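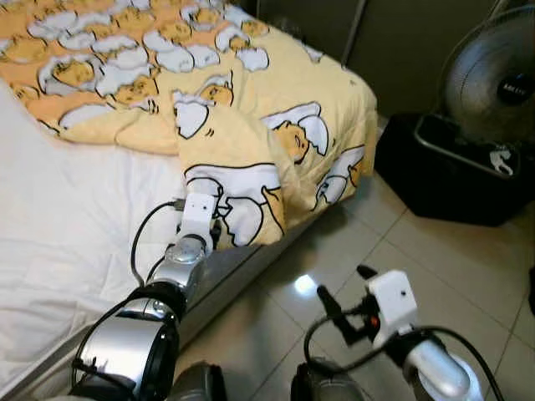

図2 寝室の様子。卵のキャラクター柄の掛け布団と白いシーツ。

4.2 誘致計画への賛否とその背景

前節では調査の設計と回収の経過を述べたので、ここからはいよいよ、Festcombeの住民がRornodell社の物流拠点誘致をどのように受け止めているのか、回答に沿ってゆっくり見ていくことにしたい。5月に配布した調査票に対しては、ありがたいことに1,171名の方から有効回答をいただいた。設問が多く、自由記述欄まで設けた長い調査票であったにもかかわらず、余白や裏面にまで意見を書き込んでくださった方が少なくなかったことを、まず感謝とともに記しておく。

誘致計画全体への賛否を尋ねた設問では、「賛成」と「どちらかといえば賛成」を合わせた割合が58%となり、過半数を超えた。地元の報道ではこの数字が「住民は誘致を支持」という見出しで紹介されたが、筆者としては、もう少し丁寧に読み解いておきたいと思う。賛成と答えた人の自由記述を読んでいくと、手放しの歓迎というよりは、「子どもたちが町に残れるのであれば」「バスの便が戻ってくるのなら」といった、条件のついた期待が繰り返し現れるからである。賛成という一つの選択肢のなかに、ずいぶん温度の違う気持ちが同居しているように感じられた。

とりわけ意見が分かれたのは、固定資産税の減免措置をめぐる設問であった。町が提示した優遇案では、減免の期間は20年に及ぶ。計画そのものには賛成しながら、この期間については「長すぎる」と答えた人が相当数おり、賛成か反対かを一度だけ問う世論調査では、こうした揺れはどうしても見えにくくなってしまう。先行するFlamuvelの工場誘致の事例でも、当初の支持が優遇条件の公表後に弱まったことが知られており、本調査の結果もこれとよく似た構図を示している。もっとも、Flamuvelでは条件の公表が着工の後であったのに対し、Festcombeでは議会での採決より前に示されているので、両者を単純に並べて論じることには慎重でありたい。

居住地区による違いにも触れておこう。予定地に隣接するMacAulay地区では、雇用への期待が町全体よりも高い一方で、大型車両の通行や夜間の騒音を心配する声もまた多かった。期待と不安が同じ人のなかに並んでいるのである。聞き取りに応じてくださった方の一人は、「働き口はほしいし、夜は静かに眠りたい。どちらかを選べと言われると困ってしまう」と話してくださった。この言葉は、地区の回答傾向をよく言い表しているように思われる。

さらに、町の説明会に参加したことのある人とない人を比べると、賛否の割合そのものには大きな開きが見られなかった。違いが表れたのは「わからない」という回答で、参加経験のある人ではこれが明らかに少なかった。説明会は意見をどちらか一方へ動かしたというより、迷っていた人が自分の立場を言葉にする手助けをした、と考えるのが自然であろう。ただし、もともと関心の高い人ほど会場に足を運びやすいという事情もあり、本調査は一時点のものであるため、参加の効果だけを切り離して取り出すことはできない。

なお、賃貸住宅に住む人の回答では、税の減免よりも家賃の上昇に関する記述が目立った。当初の調査票には家賃についての設問を独立して設けておらず、この点は設計上の不足であったと率直に認めなければならない。自由記述から拾い上げた論点については、次節で持ち家世帯の回答と対照させながら、改めて検討する。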